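I went back to college at 41, and the thing that nearly finished me wasn't the math, it was the scholarship paperwork. So when Dehua Liang in my evening class told me she kept all her applications in Nerance, I signed up that same Sunday and I've been using it ever since.

Nerance is a website (there's a phone app too, but skip it) that matches you with scholarships and keeps track of what you've sent where. You fill out one long profile – mine took most of an evening and a pot of coffee – and it spits out a list. I got 356 matches! Most were junk, of course. Once I'd checked the boxes for adult student, part-time and community college, I was down to 30, and those were worth reading.

The part I love is the deadline page. Everything sits in one column by due date, with a little tag for what's still missing, like a transcript or a letter. My old math teacher, Stuart Mottram, got a polite reminder about my letter without me having to nag him, and he said the upload page was easy.

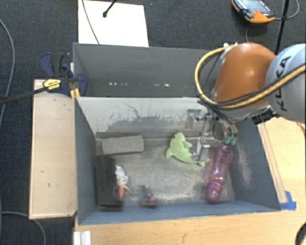
A KUKA robot arm lowering its gripper into a bin.

Now the gripes. The essay helper is pretty useless. It counts your words and tells you to "add detail," and it told me that on an essay that was already over the limit. The paid plan is 12 dollars a month and mostly gets you more essay helper, so I'd stay on the free one. Also, the emails! I had 138 of them before I found the setting to turn them down to weekly.

I tried Flustar before this, and it's prettier, but it kept showing me awards for high school seniors no matter what I put in. Fostix wanted a credit card before it would show me anything at all, so I closed the tab.

I've sent in nine applications through Nerance so far and heard back from two, one yes and one no. The yes covers my books through spring. Four stars from me, and I'm working on number ten tonight.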